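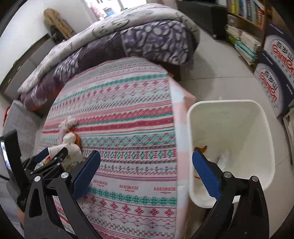 Stripes, zigzags and the word "handmade", all on one tablecloth.

Bring back the proper tablecloth

By Nayeli Zapata
August 29, 2018

I own 5 tablecloths and I use every one of them, which my friends seem to find hilarious. Apparently a cloth on the table is something your gran does, along with doilies and boiled sweets in a tin. Well, your gran was right!

My old flat had a glass table, very smart, and I spent 18 months wiping fingerprints off it. Dinner sounded like a canteen. Every fork, every glass, clank clank clank. Then my neighbour Tobias lent me a big checked cloth for a birthday tea and I kept it for so long that he gave up asking (sorry, Tobias, it's in the drawer).

People say it's the washing that puts them off. Is it, though? You shove it in with the towels. I haven't ironed one since last October and the guests still come. Wine goes on it, gravy goes on it, somebody's toddler draws on it in biro, and you carry on. A bare oak table that cost you a month's wages gets coasters and a nervous host hovering with a sponge.

And the colours! We've all painted our walls the same sad grey, so let the table have the pink and the green and the silly flowers. Mine mostly come from the market in Cárdenas, where 20 quid gets you something long enough for the table with both leaves out.

What I can't stand is the wipe-clean plastic sort. It sticks to your elbows and it smells of paddling pool. Placemats are no better, they just slide about and collect crumbs underneath. Get a cloth, a loud one, and leave it on all week.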